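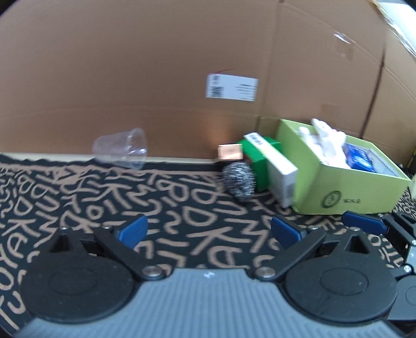
Wissam Qaisi rents out two apartments above the old bakery in Pudbridge, and he answers every call from tenants himself. "When I bought the building, I did not know what is a service charge," he says. "I learned it from the first bill."

The smaller unit, 786 square feet, goes for 2,000 a month with heating included. He asks for a deposit of 400. Is it too low? "Maybe. But people who pay less at the start, they stay with me longer."

He will show the larger one in May, after the painters from Norby finish the hallway.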